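29/10/2020

Woke up at ten to six because the heat had kicked off again. The thermostat said 11 on the landing. I called Lauritsen as soon as they opened and got a slot between noon and four, so the morning went to waiting and to the kitchen paperwork, which I have been putting off all week.

The counter has to be picked before November or we lose the install date. Utix sent their revised quote last night and it is higher than the first one by 40 dollars a foot. They say the edge profile was left out before. Cenura is cheaper but can't cut until after the holidays. I laid both quotes on the bed and went through them line by line. Utix charges for the sink cutout and for hauling away the old top. Cenura includes the hauling.

I also went back over the colors. I had been set on plain white for months, but the white sample already has a tea ring on it that won't scrub off. The gray-brown looks better to me every time I see it.
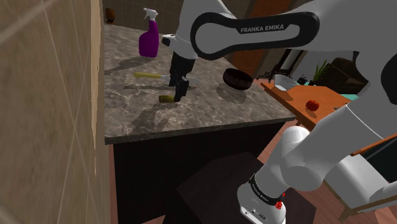

Gray-brown marbled counter. Leaning this way.

Lunch was the last of the lentil soup and toast. The repair van came at 2:30. The problem was a stuck valve on the boiler, and he had the part with him. He was done in 26 minutes and said to bleed the upstairs radiators over the weekend. The landing was back up to a normal temperature by supper.

Walked to the hardware store before it closed and bought a radiator key and a pack of Boltent hinges for the hall closet. Two of the old hinges are stripped and the door drags on the carpet. Got one hinge on and then the drill battery died, so the door is propped against the wall for tonight.

Wrote to Utix and asked if they would drop the hauling charge. No answer yet. Rain since five. Need to take the bins out before bed and find the other pair of gloves.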